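Flultolo Choir Folder, Black, Ring and Strap Model

By Aigars Priedītis, Noreck Music Supply

I sang second tenor in a church choir for 11 years before I ever sold anything to one, and for most of that time I held my music in a school binder that squeaked. Every time we turned to the closing hymn you could hear it from the back pew! So when people ask me why a music shop carries only one choir folder, I tell them I tried the rest and this is the one I kept using.

The Flultolo is a stiff black folder with a hand strap on the back. You slide your left hand under the strap, let the spine rest along your forearm, and your right hand is free for page turns (or for a candle, if your director is the candle type). It opens flat and stays open, even with a fat Easter program in it. The rings are the quiet kind, small and coated, and they take normal three-hole paper. There are elastic cords down the middle as well, so you can tuck bound octavos in whole without punching them. I use the cords for anthems and the rings for hymns and psalm settings.

It holds about what I'd call a full season if you're sensible. If your director hands out photocopies of everything on one side of the page, you'll fill it by January.

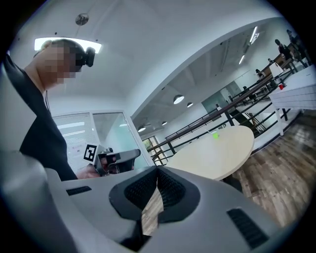 By the round table

Inside each cover there's a deep pocket. The left one is cut at a slant so you can grab a loose sheet without looking down, and the right one has a pencil loop sewn next to it. Please use a pencil. I have spent whole evenings trying to read a borrowed score somebody marked up in green pen.

The cover is a matte coated fabric. I like matte a lot better than the shiny folders, which throw stage light straight up into the singers' faces and show every thumbprint. Wipe it with a damp cloth and leave it open to dry. I wouldn't put it near a radiator - the spine on my first one warped that way, and that was my own fault.

Sizes and versions

Standard: takes letter-size sheets and regular octavos. Fits nearly everybody.
Large: for oversized scores and organists who sing. A bit heavy on the arm by the third verse.
Left-hand: same as the standard, with the strap moved across. Made to order, so allow 2 weeks.

Spare cords come in a little envelope in the back pocket. If you lose the envelope, write to me and I'll mail you some.

Name stamping

We can stamp a name or a number on the front corner in gold or plain blind stamping. Numbers are what I'd suggest for a church library, as singers come and go and a folder with "Alto 4" on it can be handed to the next person. The Nunetau Gospel Chorale went with gold numbers and they look great under the lights. Check your spelling before you send the list! I stamp just what you type.

Ordering for a group

Orders of 100 or more get the group price, and stamping is included. To date we've shipped 1,243 of these, mostly to church choirs and gospel groups, with a few school choruses mixed in. If you'd like to try one first, ask for a loaner. Keep it through a couple of rehearsals and send it back in whatever box you have.

Goes well with

Aigner folder rack, on wheels, with numbered slots. It's a plain thing and it does roll through a normal doorway, which I can't say for the last one we stocked.
Clip-on folder light, warm white. Handy for Christmas Eve.
Garment-style carry bag, with room for the folder and a water bottle.

Returns are fine on anything unstamped. Stamped folders I can't take back, but if a ring bends or a strap lets go, send me a note with your order number and I'll repair it or swap it.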